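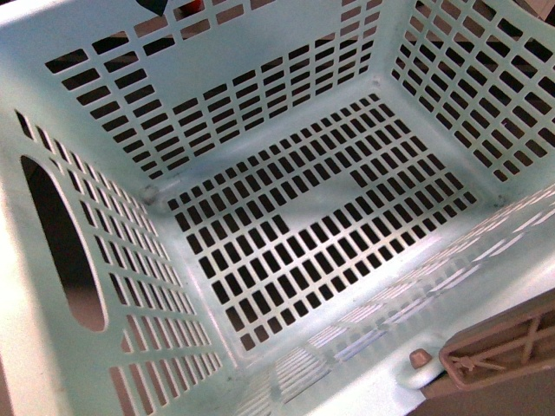
洗濯かごの工場を見に行く、と家で言ったら「なんで」と聞かれた。うまく答えられないまま電車に乗った。

ファークリー(Farkley)の工場公開日は年に一度で、去年までは5月だったらしい。今年は2026年9月11日。残暑のなか、駅からバスで終点まで行き、そこから坂を上る。案内には「徒歩すぐ」とあったが、書いた人はたぶん車で通勤している。

受付で名札と耳栓と、なぜか飴を二つもらった。午前の組を案内してくれたのはジュラ・ニトライさんという製造課の人で、日本語は私より丁寧だった。ただし声が小さい。成形機の前では何を言っているのかまったく聞こえず、見学者全員が真剣な顔でうなずいていた。私もうなずいた。

成形の現場そのものは、期待していたほどの見せ場がない。型が閉じる。待つ。型が開くと、かごがある。これが延々と続く。隣にいた小学生は三回目で飽きて飴をなめ始めたが、私は不覚にもかなり長く見ていた。閉じているあいだ、次も本当にかごが出てくるのか少し不安になるのだ。毎回かごだった。

静かな廊下に出てから、ようやく穴の話が聞けた。洗濯かごというのは、考えてみると穴の配置で出来ている商品である。うちにある薄いミントグリーンのかごも、底には小さな長方形の穴が縦横びっしり並んでいて、その途中に穴のない帯が一本通っている。おかげで帯の両側で穴の列がずれ、階段のような段差がつく。私は長いこと、あれを設計した人が途中で昼休みに入ったのだと思っていた。

質問の時間にその話をしたところ、ニトライさんは「よそ様の製品のことは分かりませんが」と前置きしたうえで、穴のない部分を残す理由なら幾通りも考えられる、と言った。強度、材料の流れ、見た目。それから少し黙って、「図面を引いた人の癖ということもあります」。昼休み説は否定されなかったと解釈している。

もうひとつ、側面の穴は底より細長く、横向きに寝かせて縦の桟で区切ってある。底と側面で向きも形も違うのは気分の問題かと思っていたが、ファークリーの場合は内側に手を入れたときの引っかかり具合まで試して決めるそうだ。壁が上に向かって外へ開いているのは、重ねて積むため。これは実物で見せてもらった。倉庫では積まれたかごが柱になって天井近くまで伸びており、一本抜けば全部倒れそうな緊張感がある。「倒れたことはありますか」と誰かが聞き、ニトライさんは「今年はありません」と答えた。

展示室には歴代のかごが棚に並んでいる。初代の「ステルデン」は角ばっていて、洗濯物より書類を入れたくなる顔つき。次の「トリルトン」は丸みがついた代わりに、持ち手がやけに細い。重い濡れタオルを運ぶと指に跡がつくと苦情が来たらしく、その手紙が額に入って飾ってあった。苦情を額装する会社は信用してよいと思う。現行の「ダイ」は持ち手が太くなり、そのぶん何の特徴もなくなった。いちばん売れているそうだ。

色見本の壁もあった。緑だけで何段もあり、ミントに近いあたりは私の目には全部同じに見える。説明札には「朝の若草」「遠い若草」などと書いてある。遠いとは何か。艶のある面に窓の光が当たると、明るいところは白っぽく飛び、陰になるほど灰色がかってくるので、置き場所しだいで名前がいくつあっても足りない気もした。

最後に売店へ寄る。ダイの中型が公開日価格で1,488円、大型が1,753円。家にもうあるのだから買う理由はない。買う理由はないのだが、坂の下りで片手に大型を提げている自分がいた。バスではかごが一人分の席を占めそうになり、膝に抱えて乗った。向かいの席にも同じ姿勢の人がいて、目が合い、互いにすぐそらした。

細かいことをいくつか。耳栓は帰りに回収される。飴は返さなくていい。食堂の日替わりは白身魚のフライで、味噌汁が妙にうまかった。バスは昼過ぎに一本抜ける時間帯があるので、見学は午前の組をすすめる。スリッパは大きめしかない。

新しいかごは今、古いかごの中に重ねようとして、大きさが逆だったため脱衣所の前に置いてある。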